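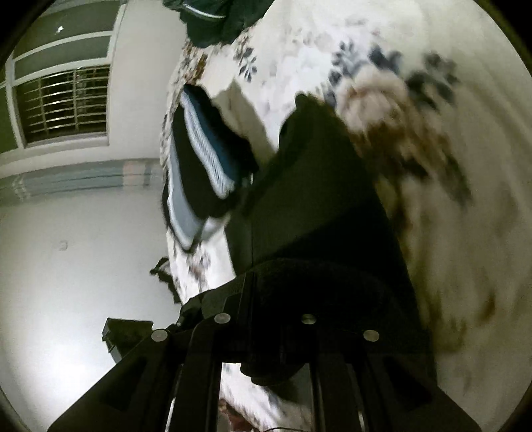

Starting a wind quintet from scratch, where do we find music?

Posted by reedy_in_jostgate

Five of us from the Jostgate town band want to start a wind quintet (flute, oboe, clarinet, horn, bassoon). We're all roughly grade 6 to 7, except our horn player, who is far better than the rest of us and very patient about it! We've got a church room booked from January and one book of carols between us. What should we play first, and how do you rehearse without a conductor?

Sisodia

Oh, you're going to love it! My group in Ronesholm began much the same way. Start with the Haydn divertimento arrangement, the one with the St Anthony chorale in it. The slow movement is kind to everybody and you can spend a whole evening just getting the chords in tune. After that, try some of the easier Danzi – lovely tunes, though the horn part gets busy and the bassoonist will want a week's warning.

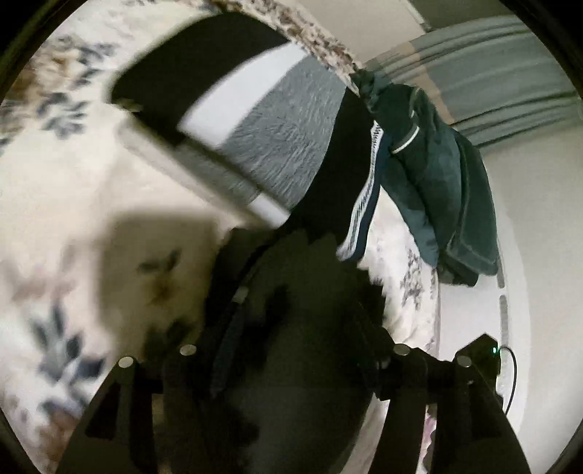
For rehearsing, let a different player lead each piece. Whoever leads breathes in tempo before the first note, and the others watch. Sit in a tight curve with the horn's bell pointing away from a hard wall. We do 2 hours with a tea break, and we tune again after the tea because the oboe has usually gone cold by then.

Atomow

Try your county music library, ours has 400 sets of chamber parts and you can keep them all term. Check every part is in the folder before you leave!!

bassoon_by_the_bins

Agree about Danzi. I'd leave the Nielsen for a few years, but do listen to it together, it's glorious. Also pencil in bar numbers before the first rehearsal if your edition only has letters.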